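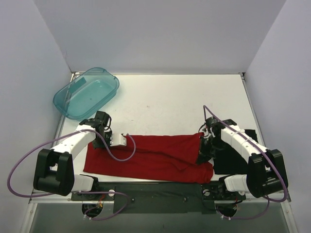

The red one, with the corner still to turn in.

The Red One
by Vilgot Lie
11/29/11

My aunt left me the house in Gusetley and everything in it, and everything in it was mostly cloth. Tablecloths, curtains, dust sheets, a christening gown that must have been made for a very long baby. She'd worked for Romaniuk, the drapers on Dorkeo Street, and I think they paid her in offcuts (they certainly didn't pay her in money, judging by the state of the boiler).

I'd promised Stellan Fjeld I would have the lot folded by the end of September. He was buying the linens for his hotel in Eltton and had offered me 480 for anything without a hole in it, which I thought was mad, but I wasn't going to say so to a man with a van.

So I folded. I got quite good at it! Lay it out long, smooth from the middle, bring the far edge down, flip the whole thing and hope. By the second week I could do a double sheet in the time it took the kettle to boil, and I'd started having opinions about hems.

Then I got to the red one.

It was at the bottom of the blanket chest, under a newspaper, and it wasn't like the others. I'd spread it out lengthwise and get the far edge nice and straight, and then one corner would lift. Only a bit. I'd pat it down and a crease would set off across the middle, slantwise, and finish in a silly little point like the toe of a slipper. I'd sort out the point and the whole right-hand end would bunch up at the front of the table. I went to bed. I came down in the morning and it was bunched up on the other side.

I rang Stellan.

"Iron it," he said.

"I've ironed it. I've ironed it 17 times."

"Then leave it out of the lot. I don't need a red one."

And I should have, only by then I'd got fond of it. I kept the teal bin beside me for the finished ones, and every time I emptied it and came back there was the red cloth, all rumpled and waiting, and I'd say good morning to it like you would to a cat.

My aunt's letter was in the christening gown. I found it when I was packing the van - one sheet, her awful handwriting, a list of who was to have what. The piano to the chapel. The clock to the people at number 47. And near the end, underlined twice: the red cloth is not to be folded, it was your mother's and she never folded anything in her life.

Stellan took the rest, 12 bags of it, and beeped the horn at the corner. I went back in and sat down at the table. The corner had come up again. I left it.

Contact us | © 2011 Vilgot Lie | Back to top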